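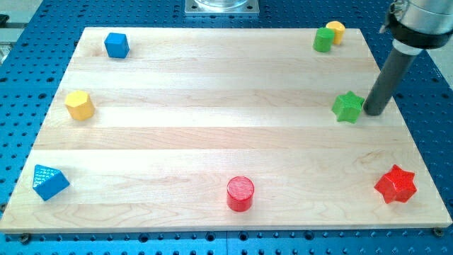 Enix Facsimile Reading Set – The Stisedov Psalter Leaves

Item 1725
Availability: in stock, ships from our Fustundale workshop

The Stisedov leaves are six pages from a medieval psalter, written in brown ink with red and blue initials. The original pages are kept in a closed store and are shown to the public very seldom. With this set, museums, libraries, parish groups and schools can put the pages in front of readers without any risk to the originals.

Each leaf is printed on both sides at the true size of the original. We print from new scans made in April, after the pages were cleaned. The older edition was made from film, and the red letters came out too dark. Customers who own the older edition will see the difference most clearly on leaf 4, where a later hand has added notes in the margin.

What you receive
6 facsimile leaves, printed on both sides
1 reading guide, 23 pages, with the Latin text and an English translation
1 storage folder with cloth ties
1 set of display labels, in large print

Paper and ink
The paper is cotton, 300 grams per square meter, made for us by the Ding mill. It has no acid and no bright whitener, so the color stays close to old parchment under warm light. Please note that it is paper and does not feel like skin. Visitors sometimes ask this, and the reading guide has a short answer on its second page.

Handling
The leaves can be touched with clean, dry hands. Gloves are not necessary. For marks from fingers, use a soft dry brush and do not use water. If the leaves will be on the wall for a long exhibition, we advise to change them from time to time, so that all of them receive the same light.

Frames and cases
Frames are not included. The leaves fit in our Enix Table Case and in most standard frames with a wide mat. Leaf 2 has an uneven lower edge, as the original has, and it should be mounted from the top only.

Lending and copying
You may lend the set to another institution. Copying the translation for visitors or students is permitted if the name of the set stays on the sheet. For use in a book or on film, please write to us first.

Replacement leaves
Single leaves can be ordered if one is lost or damaged. Give the item number and the leaf number – it is printed very small in the lower left corner of the back side. The folder and the reading guide are also sold separately.

Page updated December 20, 2022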